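Minutes of the June meeting, taken by me again as I was daft enough to bring a pen

We met at the usual place in Milstead, start time 7.30pm, though it was nearer ten to eight by the time the kettle had been round and the chairs had been argued over. Good turnout for a warm evening. Apologies came from the two members who are away walking and from our seed swap organiser, who has a cold and very kindly kept it to herself.

Minutes of the last meeting

Read and agreed, with one correction. I had written that the plum tree by the lower gate was to be felled. It is to be pruned. I'm sorry for the fright this caused, and I've had the phone calls to prove it was noticed! The tree is fine and will be seen to in July, as plums should be.

Matters arising

The hosepipe has come back from Anenstead. They borrowed it in April and we'd all but given up on it. It has a new connector on one end, so I think we've done rather well out of the loan.

The noticeboard is still sticking. Two of us had a go at the hinge with candle wax, which worked for a weekend, and then we had the rain. Someone suggested taking the door off altogether and using drawing pins and plastic pockets like we used to. We talked about this for far longer than a noticeboard deserves and left it for next time.

The letter to the parish about the lane has gone off. No reply yet. The pothole outside the top entrance is now big enough that I steer round it on foot.

Money

We have £3,479 in the bank, which sounds very healthy until you remember the water bill and the rent both land in the autumn. The plant sale brought in £301 after we'd paid for the hire of the tables, and everyone was delighted with that. Tomatoes went first, as always, then the sweet peas. We couldn't shift the leeks and I now have a great many leeks.

There was a question about whether we ought to be putting something by for the shed roof. I read out the quote we had for replacing it, £1,061 including taking the old one away, and there was a bit of a silence. One member felt we could patch it ourselves for the price of some felt and nails. Another member, who was there the last time we patched it ourselves, felt otherwise and said so. After a fair bit of back and forth we agreed to get a second quote from the roofer in Anenstead and decide in September. In the meantime please don't store anything in the back left corner that you'd mind getting wet. That includes the spare fleece, which I've moved.

The plot rents stay as they are for another year. Agreed without a vote, just a lot of nodding.

The waiting list

There are 16 households on the list, and this is the bit of the meeting that always gets lively. Three plots haven't been touched since Easter and people walking past can see it as well as we can. I'm all for being gentle. I had a bad year myself when my knee went, and I'd have been heartbroken to lose my raspberries over it. But it isn't fair on families who've been waiting since before last summer either.

What we settled on is this: I'll write a friendly letter to each of the three, asking if they'd like help, or to drop to a half plot, or to hand the whole thing back. If we've heard nothing by the end of August the plot goes to the next name down. One person voted against and asked for that to be minuted, so there you are, it's minuted.

Half plots were popular all round, by the way. Several newcomers have said a full one looks terrifying, and I can't say I blame them with the bindweed we've got.

The Kotilik beans

This was my favourite item so I've given it a bit of room. Those of you who took home a handful of the climbing beans we call Kotilik were asked to report back, and nearly all of you did. On the whole they're up and away. The ones sown straight into the ground in May have caught up with the ones started indoors on windowsills, which surprised me and pleased everybody who hadn't bothered with the windowsill. Slugs have had a fair few on the damp side of the site. Copper tape was praised and mocked in equal measure.

Please save seed from your best two or three plants and leave the pods on until they rattle. Paper envelopes only, with the name and the year written on. We had a jar handed in last time with no label at all, and it is still sitting on my shelf making me feel guilty.

The harvest supper

It will be in September, in the hall, the same as last year, with soup first and then whatever people bring. We need someone to look after the bread. We also need to decide about cooking on the night. Last year everything was carried in hot from home and half of it had gone cold by the time we'd found the serving spoons, so this time the plan is to use the hall kitchen properly and have the big dishes warming from five o'clock. 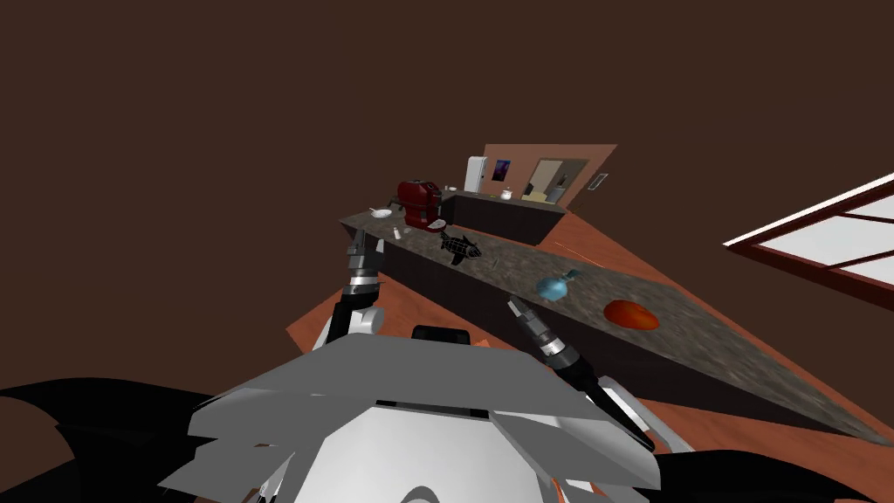 Milstead Allotment and Garden Society

Hot dishes need to be with us by half past five, cold ones by six. A long counter is a blessing on a night like that, and so is keeping one end of it clear for plating up – last year we had coats on ours. Please put your name on the bottom of your dish. I still have a blue casserole lid which doesn't fit anything I own.

Tickets will be the same price as before, children free. We agreed to ask the Anenstead growers along again as they're good company and they bring cheese. Music was discussed. There are strong feelings about the accordion and I've been asked not to record them.

Anyone with an allergy, do tell me beforehand and I'll make sure there's a list up by the hatch. Nut dishes are going on a separate table.

The coach trip

Ledesma Gardens, in July. We still have seats! The coach leaves from the bus shelter at 8.45am and won't wait, as we found out in the worst way two years ago. The gardens do teas but the queue is dreadful after three, so go early or bring a flask. I'm told the walled garden is at its best then and that the plant stall is reasonable. There is room for plants in the hold, but please bring a box or a bag to stand them in – the driver was very patient about the compost last time and I'd like him to stay that way.

Any other business

The bonfire rule still stands, nothing lit before dusk, and please look to see who has washing out.

Somebody has been leaving courgettes on other people's plots. I mention it only because two members asked me to. I'd say take them or pass them on, and if you're the one doing it, it's only June, so heaven help us in August.

The top gate padlock is being changed. The new number will come round with the rent reminders and not by text.

A member asked if we could have a bench near the water tank. Everyone liked the idea. She thinks she can get hold of one from a cousin who is moving house, and will report back.

We finished at 9.20pm. Next meeting is in July after the trip, same place, same time. Could someone else bring milk.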